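Werkstattbuch, März, Bodenöl-Versuch, Fortsetzung

Vormittags die Muster aus dem Nebenraum geholt. Das Öl von Welterel ist laut Datenblatt nach sechs Stunden begehbar. Unsere Platten lagen über Nacht, und drei davon nehmen immer noch Fingerabdrücke an. Entweder ist das Datenblatt für ein anderes Klima geschrieben oder wir haben zu viel aufgetragen. Lorcan F. meint, zu viel. Ich habe die Dosen vorher und nachher gewogen und glaube das nicht, aber gut, wird wiederholt.

Ansatz 2, Buche und Eiche, je 28 g pro Quadratmeter, Überstand nach 20 Minuten abgenommen (Lappen gewechselt, beim ersten Mal war der zu voll). Raumluft 19 Grad, Fenster zu. Eiche zieht erwartungsgemäß ungleich, Frühholz dunkler. Die Buche sieht nach gar nichts aus. Diarmuid findet sie „schön natürlich“. Ich finde, sie sieht unbehandelt aus, und wenn der Wassertropfentest so ausgeht wie gestern, ist sie das praktisch auch.

Wassertropfen, 14:10 Uhr: nach fünf Minuten Rand sichtbar auf Buche 1 und 3, auf 2 nicht. Warum auf 2 nicht, weiß keiner. Gleiche Bohle, gleiche Körnung. Kann sein, dass 2 mit dem frischen Papier geschliffen wurde, steht leider nirgends. Ab jetzt bitte Papierwechsel eintragen, auch wenn es lästig ist.

Zum Farbton: Jin-sol will für den Boden warm und honigfarben, dazu eine Wand in gedämpftem Graugrün.
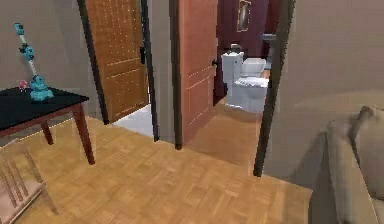
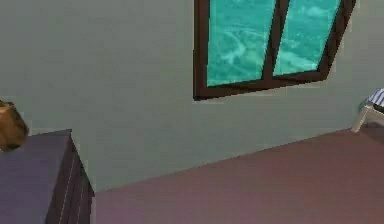

Kleinteiliges Parkett im ersten Bild, die graugrüne Wand im zweiten, beides gerendert.

Meine Bedenken bleiben. Honigton auf Eiche bekommt man mit Pigment im Öl, und Pigment im Öl heißt Ansätze. Jeder Ausbesserungsfleck wird dunkler als die Umgebung. Mit klarem Öl kommt der Ton mit den Jahren teilweise von selbst, nur wartet darauf kein Kunde. Tanner hat vorgeschlagen, eine dünne Lage pigmentiert und dann klar darüber. Klingt vernünftig, hat er aber auch bei den Treppenstufen gesagt, und die haben wir zweimal abgeschliffen.

Das Hartwachs von Plasport habe ich nebenher mitlaufen lassen, Rest aus der alten Dose, Charge 571. Glänzt stärker als „seidenmatt“ auf dem Etikett vermuten lässt. Abrieb mit dem Filzklotz, 100 Hübe: matte Spur deutlich zu sehen, schräg gegen das Licht. Beim Welterel nach derselben Zahl kaum etwas, aber das war ja auch noch klebrig – der Vergleich taugt also nichts. Streichen und neu, sobald beide wirklich durch sind.

Noch zum Prospekt von Jillier, den Lorcan M. hingelegt hat: „einmal auftragen, fertig“. Auf welchem Holz, bei welcher Auftragsmenge, wie geprüft, dazu kein Wort. Ich bestelle davon nichts, bevor ich nicht ein Muster in der Hand hatte. Wenn jemand dort anruft, bitte nach dem Festkörperanteil fragen und sich nicht mit „sehr hoch“ abspeisen lassen.

Offen:
Buche 4 bis 6 mit frischem Papier schleifen, Endschliff 150, eintragen!
Hygrometer gegen das zweite prüfen, die beiden liegen fast 6 Prozentpunkte auseinander.
Ölgetränkte Lappen ausgebreitet trocknen oder in den Blecheimer mit Deckel. Heute Morgen lag wieder einer zusammengeknüllt auf der Bank.
Ó Flaithearta wegen der Eichenreste fragen, unsere reichen noch für einen Durchgang.

16:45 Uhr, Nachtrag: Platte 2 zeigt jetzt doch einen Rand.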